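Print this page | E-mail this page

Putting the wires back on a circuit board

By Sabina Čierny
Last updated: 29th August

Getting a board out of an appliance is easy, as anyone with a screwdriver and a grudge can tell you. The trouble starts when it has to go back and there is a fistful of wires, each of which looks perfectly happy to go in the wrong place. I learned this on a Trastoma dehumidifier that had served us well until I improved it. The replacement board was $185 plus postage, and I have been careful ever since.

These notes cover low-voltage wiring and connectors. If your board runs straight off the mains, or you aren't sure, take it to someone licensed and let them have the fun. Big capacitors can hold a charge well after the plug is out of the wall, and "it's been off for ages" is not a measurement.

Before you unplug anything

Switch off, pull the plug and put it where you can see it. Clear a table, preferably a pale one, as dropped screws have a gift for matching the carpet. Leave the board in its tray or frame if it has one and handle it by the edges.

Draw a map on paper. Mark every connector, its wire colours and which way the clip faces. Then put a bit of masking tape on each plug and number it to match. My first map was done from memory in November, some months after the dismantling, and was a work of pure imagination.

Getting plugs off and on

Hold the plastic housing, never the wires. Look for a latch on one side and press it in before you pull. If it won't budge, stop and look again, because there may be a second latch you have been politely ignoring. A tiny wiggle end to end is fine. Levering with a butter knife is how I met the people at Šimko, who sell header pins one at a time.

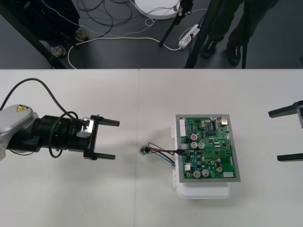 Board in its metal frame, on top of the white plastic box.
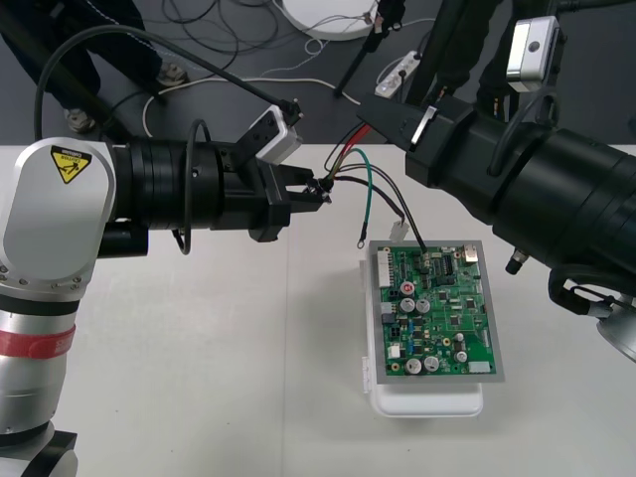 Black plug with its wires. The green one ends in a ring terminal, and a black one goes down to a header at the top of the board.
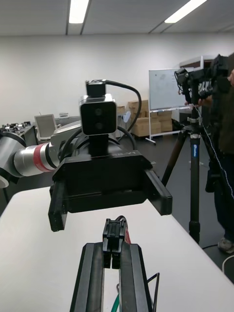

The black connector again, showing its notched edges.

Going back on, start with whichever plug is hardest to reach. Most housings are keyed with a rib or a notch so they fit only one way, a lovely idea that determined people defeat daily. Line it up dry, without pushing. Check that all the pins are straight and that you haven't landed one row along, then press evenly until it seats. Some click. Some just go quiet and let you worry.

Ring terminals go under a screw, on bare metal, and the screw should be snug. If the ring spins with a fingertip it's too loose. Check your map for which screw it came from; a spare hole nearby is not an invitation.

Loose plugs left over

If you have 2 plugs left and 2 empty headers, don't flip a coin. Count the pins, compare the tape and consult the map. Some boards have headers that were never used on your model, so an empty socket needn't be a crisis. A leftover plug might not be one either, but I'd want it in writing.

Last look

Tug each housing gently. Tuck wires clear of fans, hinges and anything that gets hot, and leave enough slack that nothing is pulled tight when the cover goes on. Look for stray screws under the board. Allow 40 minutes for the lot, longer if you skipped the masking tape.

Fit the cover before you restore power. If there's a smell, a buzz or a blown fuse, switch off at the wall and leave it off until you've been back over the map.

Print this page | E-mail this page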